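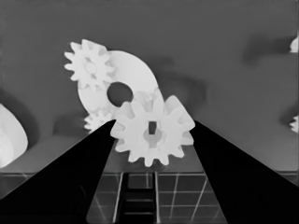
Section 4: Setting up your match lobby and observer slots

Okay, you've got your team registered for the Grondari Open, your roster is locked, and now you need to get the lobby running before your first match. I've run lobbies for three seasons of this thing and I still keep this section open on my second screen. Think of the server, the overlay and the observer client as gears that have to mesh: a white spur gear held up by two black fingertips, with a second one overlapping just behind it, is pretty much how I picture the lobby and the overlay sitting together (teeth and all!). Get the lobby right first and then bring the overlay up to it.

Before you start

You need the Sestero client installed, your team captain's login, and the match code from your confirmation email. The code is case sensitive. I typed mine in lowercase for an entire evening once, so please just copy and paste it.

4.1 Creating the lobby

1. Open Sestero and click Host, then Tournament Match. Don't pick Custom Match, even though it looks the same. Custom lobbies don't report scores.

2. Paste your match code and hit Confirm. The team names should fill in on their own. If they come up blank, close the window and paste again.

3. Set the port to 3106. Leave everything else on that tab alone.

4. Set the map pool to Season and the pause limit to 2 per team.

5. Click Open Lobby and send the invite link to the other captain. Use the match chat for this so the admins can see it went out.

Note: the lobby stays open for 40 minutes with no players in it and then closes. If you like to set up super early (I do, I get nervous), have one teammate sit in it for you.

4.2 Adding observers

1. In the lobby, open the Seats tab and click Add Observer.

2. Type the observer's player name exactly as it shows on the bracket page. Hala Khoury does most of our streamed matches, so on stream days you'll be adding her.

3. Set the observer delay to 2000 milliseconds for matches that aren't streamed. For streamed matches leave the box empty, and the broadcast desk will fill it in.

4. Ask the observer to type "ready" in lobby chat before you move on.

Caution: never give an observer the Coach seat, even for a minute while you shuffle people. Coaches get team voice, and the match can be voided over it. We lost a perfectly good quarterfinal map that way last September and I'm still a bit sore.

4.3 Connecting the overlay

1. Start Wultden after the lobby is open. If it was already running, quit it and start it again.

2. Choose Link to Lobby and pick your match from the list.

3. Check that both team logos show up on the right sides. If they're swapped, use Flip Sides in Wultden and leave the lobby seats as they are.

4. Run the test round. The score should go to 1–0 and then clear itself when you click End Test.

Note: if your match isn't on the list, go back to step 1 of section 4.1 and check that you hosted a Tournament Match.

If something goes wrong mid-match, use a pause, then message Elias Sfeir in the admin channel with your match code and a screenshot of the lobby. Keep everybody in their seats until he answers. Restarting a lobby is covered in section 5.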